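Caulk between top plate and ceiling boards keeps splitting

Posted in Finish Carpentry, July

I'm finishing the interior of a small cabin near Lolcombe. The ceiling is tongue-and-groove pine, and the gap where it meets the wall boards is up to 8 mm. I used painter's acrylic and it has split along the north side in two places. Remove it all, or caulk over? And does the gap need backer rod?
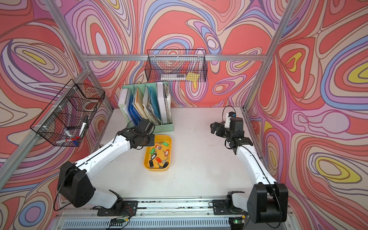 2 replies, oldest first

Gultstead
Trim carpenter, member

Remove it. New acrylic over split acrylic will split at the same line. Cut both edges with a utility knife, pull the bead, and wipe the wood with mineral spirits. Let it dry before you go on.
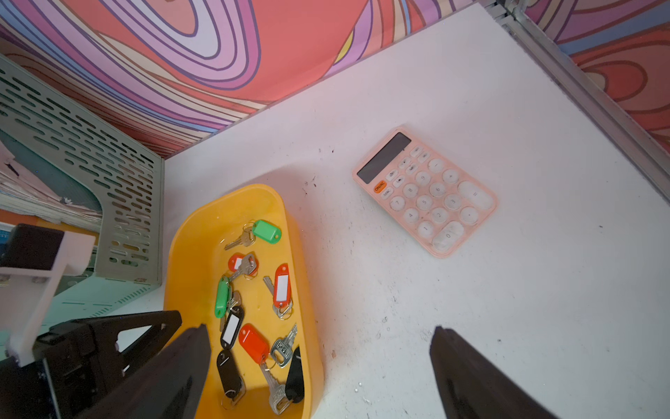
At that width, yes, use backer rod. Pick closed-cell rod slightly wider than the gap and press it in until the bead depth is half the width. The sealant should stick to the two sides only — bonding to the back is a common cause of splits. Use a sealant with a high movement rating. Check the label if you plan to paint.

Guerreiro
Cabin owner

I just put trim over mine. Nearly 19 feet of cove molding, nailed to the wall only so the ceiling can move. Looks fine.

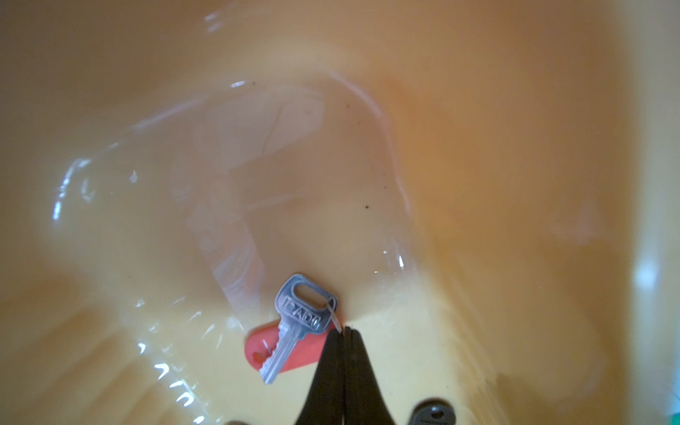
1 min read

Related: Zulturau's thread on scribing trim to log walls. Same movement problem, bigger gaps. He leaves the bottom edge unsealed, which I would not do on an outside wall.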